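Sigo sin terminar la novela y ya he ordenado dos veces el cajón de los cables

Llevo desde julio con un capítulo de 58 páginas que debería tener veinte. Sale una boda, un notario y un perro que no aporta nada, pero al que le he cogido cariño. Giuliana Huaranga, que es la única persona que lee mis borradores sin cobrar, me devolvió el manuscrito con una sola nota en la página tres: «¿Y esto cuándo empieza?». Le contesté que empezaba en la cuarenta. No le hizo gracia.

Así que el martes me senté a podar. Mi método consiste en leer cada párrafo en voz alta y borrar los que me dan vergüenza, con lo cual a las once de la mañana me quedaban el notario y medio perro. Recuperé la copia de seguridad y bajé a por café.

He probado también los programas que prometen disciplina. Ikik te pone una barra verde que crece con las palabras del día. La mía llegó a 245 y ahí se quedó, del tamaño de una uña. Tala Akl jura que con eso terminó su libro de cuentos en una primavera, pero Tala también se levanta a las seis por gusto.
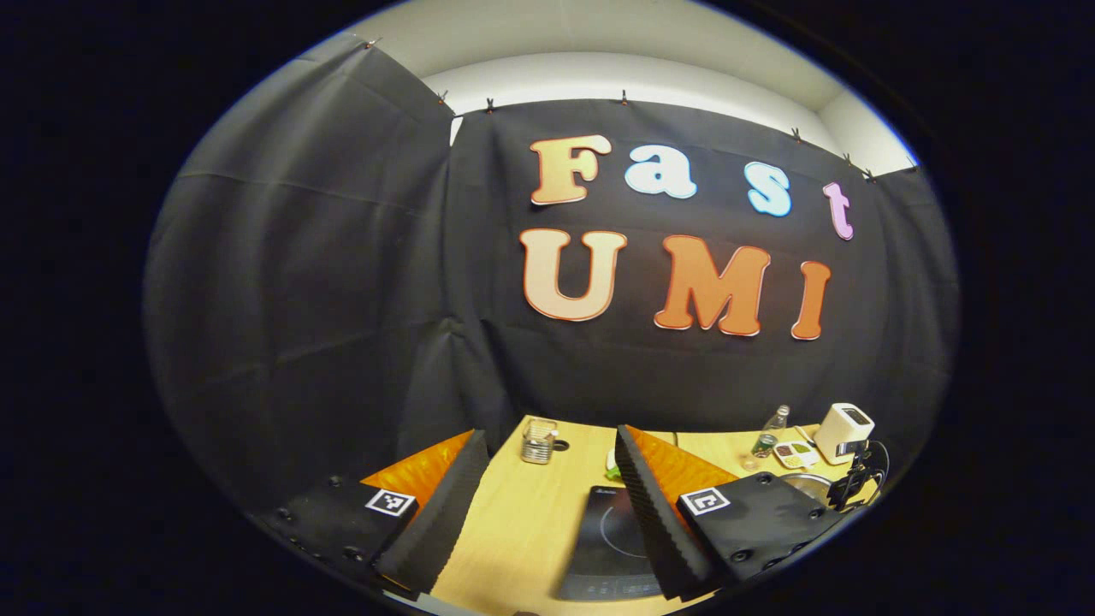 «Fast», en tonos pastel. Mi ritmo, en cambio, lo conocéis.

El verdadero problema es la prisa ajena. Todo el mundo tiene un primo que escribió una trilogía en un confinamiento. Yo tardo una tarde en decidir si un personaje «cierra» o «entorna» una puerta, y luego resulta que en esa habitación no había puerta - la quité en marzo, cuando la casa pasó a ser un molino.

Yolandi Fourie, del taller, propone escribir el final primero. Lo hice. Son 3852 palabras bastante decentes sobre gente que todavía no existe y que se reconcilia por motivos que desconozco. Giuliana dice que es lo mejor que he escrito, lo cual deja en mal lugar al resto.
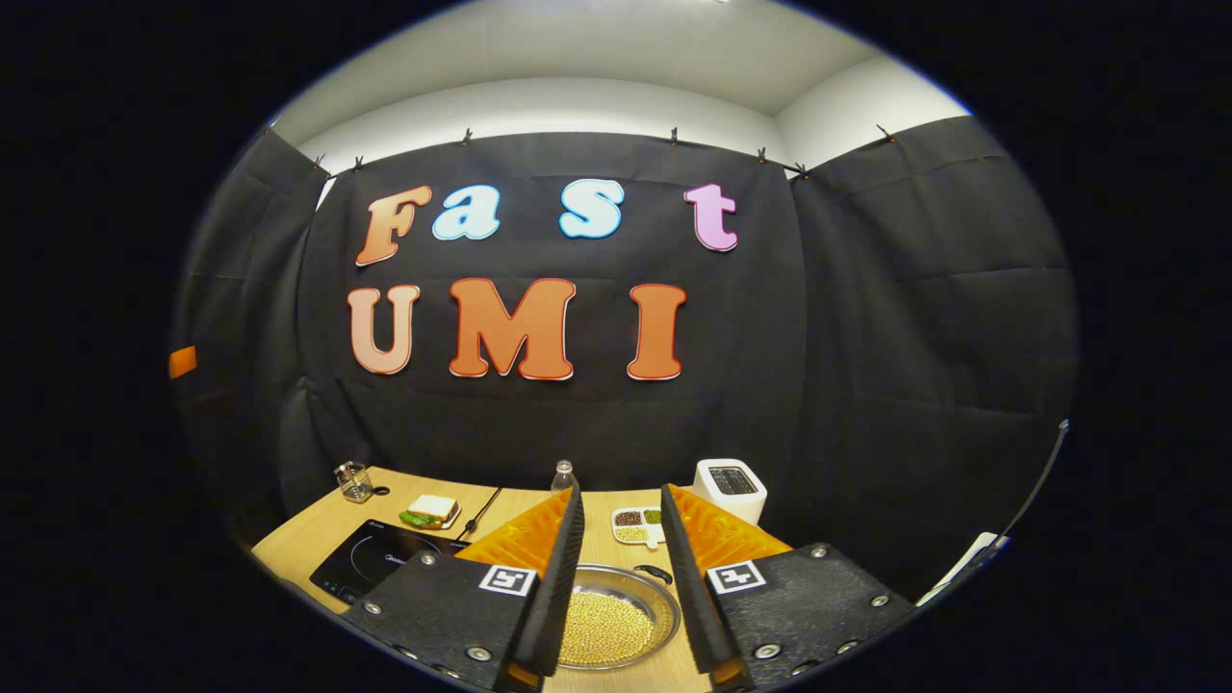

Letras de colores sobre tela negra

Plan para esta semana: fuera el notario. La boda se queda, porque ya está pagada (en mi cabeza, con menú incluido). El perro lo voy a consultar. Si alguien quiere leer el capítulo cuando baje de las treinta páginas, que me deje un comentario y se lo mando, a ser posible alguien que no conozca a Giuliana.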